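Stone in the Interior: Handout 2
Course notes by Zewditu Bogale

This week we speak about red-brown marble and why it has veins. Please read the notes before the class and bring your hand lens.

Many stones sold in shops as marble are a different rock, and some surfaces only carry a marble pattern. From a photograph it is often not possible to decide. Look first at the color, then at the lines.

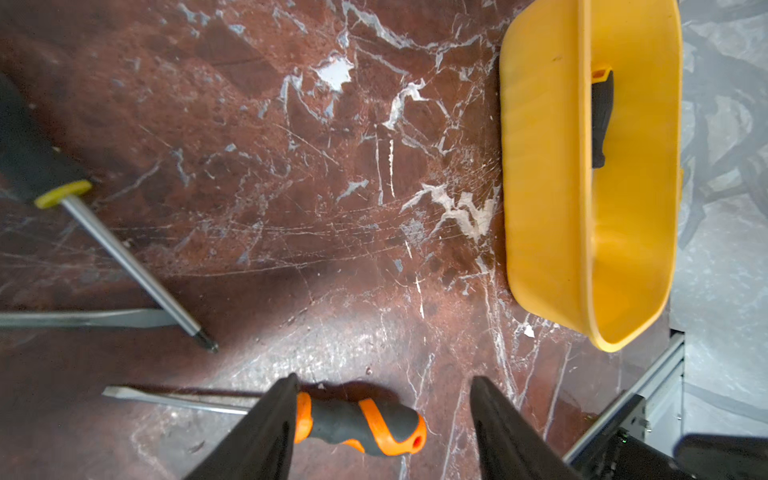
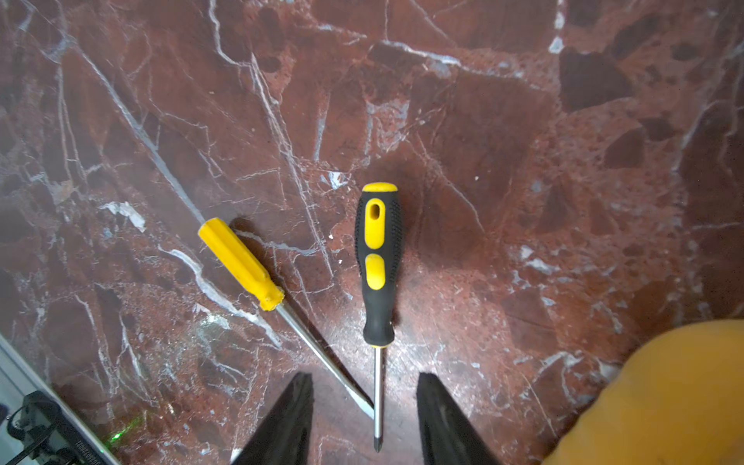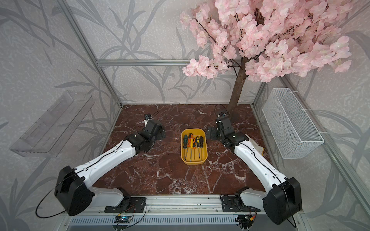
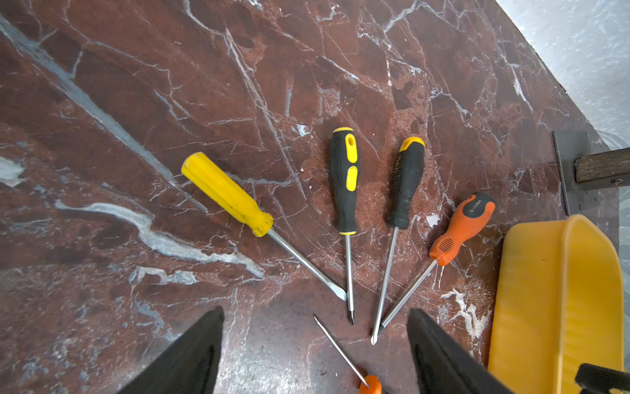
Figs. 1–4. Reddish-brown surface with pale veining.

1. How marble forms
Marble begins as limestone. Under heat and pressure the calcite grains grow again and lock together, and the old fossils mostly disappear. Pure limestone gives white marble. Iron oxide gives red and brown, and clay or other minerals give green and gray.

2. Veins
When the rock breaks inside the earth, water moves through the cracks and leaves calcite there. These fillings are usually white. If one vein cuts another, the one which is cut is the older. Students often answer this the wrong way around in the test, so draw it for yourself one time.

3. Breccia
If the rock is broken into angular pieces and cemented again, we call it breccia. The Sirnel samples in drawer 13 are of this type. Compare them with the Moynihan samples, where the pieces are rounded.

4. Care of the surface
Calcite is soft, 3 on the Mohs scale, so steel can scratch it. Vinegar and lemon juice leave dull spots. Polish does not remove a deep scratch; the surface must be ground again.

Homework: draw one veined surface from your home or street, and number the veins from oldest to youngest. Maximum 15 lines of text with the drawing. Bring it in May to the Ballby visit.

Contact: Zewditu Bogale, Runent course office | Back to top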